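Gelbe Rosentapete in einer kleinen Nische verkleben

Anleitung von Bronwyn Treloar, 24. Jan. 2020
Kategorie: Wände und kleine Einbauten

Gemusterte Tapete auf kleinen Flächen macht mehr Arbeit als an einer großen Wand. Der Kleber zieht genauso schnell an, aber man hat drei Ecken auf engstem Raum, und jeder versetzte Blütenzweig fällt auf. Die folgende Reihenfolge gilt für eine offene Nische mit Rückwand und zwei Seitenwänden, deren Gestell aus Aluminiumprofilen besteht.

Material

Tapete mit durchgehendem Muster, eine Rolle
Vliestapetenkleister (ich nehme den von Memon)
Cuttermesser mit frischen Klingen
Andrückrolle und weiche Bürste
Wasserwaage, Bleistift, Stahllineal
Kabelbinder für Körbe und Halter

Zuschnitt

Messen Sie zuerst die Rückwand und geben Sie oben und unten je 7 cm zu. Legen Sie die Bahn trocken an und suchen Sie ein Motiv, das in die Mitte soll. Bei großen Vasen und Rosen wird von der Mitte nach außen gearbeitet, auch wenn dadurch mehr Verschnitt anfällt. Die Seitenbahnen schneiden Sie erst zu, wenn die Rückwand klebt.

Kleben

Kleister dünn auf die Platte auftragen, Bahn oben ansetzen und mit der Bürste nach unten streichen. In den Ecken die Tapete 1 cm um die Kante führen und die Seitenbahn darüberkleben. An den Profilen lassen Sie die Bahn zunächst überstehen. Nach 16 Stunden wird am Stahllineal entlang geschnitten — vorher reißt das Papier leicht ein.

Einrichten

Auf einer so lebhaften Tapete wirken schlichte, helle Möbel am besten. Ein weißes Regal mit zwei Ebenen reicht für eine kleine Weckersammlung. Eckige Modelle kommen nach oben, die runden mit Glocken darunter. Eine Topfpflanze gehört daneben in die hintere Ecke.

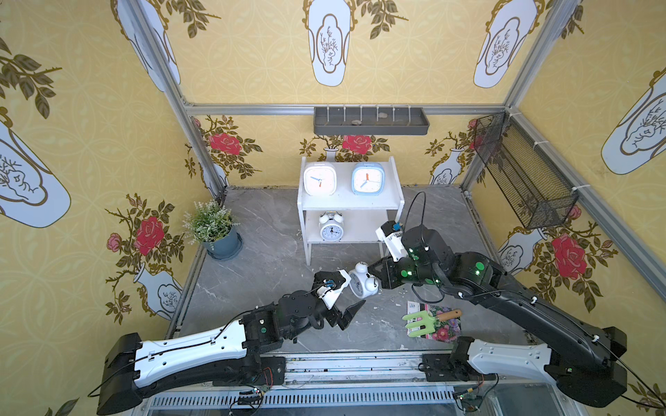

Vasen und rote Rosen auf gelbem Grund, dazu Marmoroptik am Boden.

Die Ablage mit den Stiften sitzt an der hinteren Querschiene, damit die Tapete dort nicht durchbohrt werden muss. Drahtkörbe lassen sich mit Kabelbindern an der Seitenwand befestigen. Überstehende Enden knipsen Sie bündig ab, sonst bleibt man beim Wischen daran hängen.

Zum Boden

Ein grauer Belag mit Marmormuster nimmt der Wand nichts weg. Allerdings sieht man auf Grau jeden weißen Krümel. Kehren Sie mit einem weichen Handfeger von hinten nach vorn und wischen Sie nur nebelfeucht nach. An den Wänden darf kein Wasser stehen, der untere Tapetenrand löst sich sonst zuerst.

Ausbessern

Heben Sie einen Reststreifen von 51 cm auf. Für kleine Schäden reißt man ein passendes Stück aus dem Rest — nicht schneiden, gerissene Kanten sieht man weniger — und klebt es mustergenau auf. Luftblasen mit der Klingenspitze anritzen, etwas Kleister unterschieben und mit der Rolle andrücken.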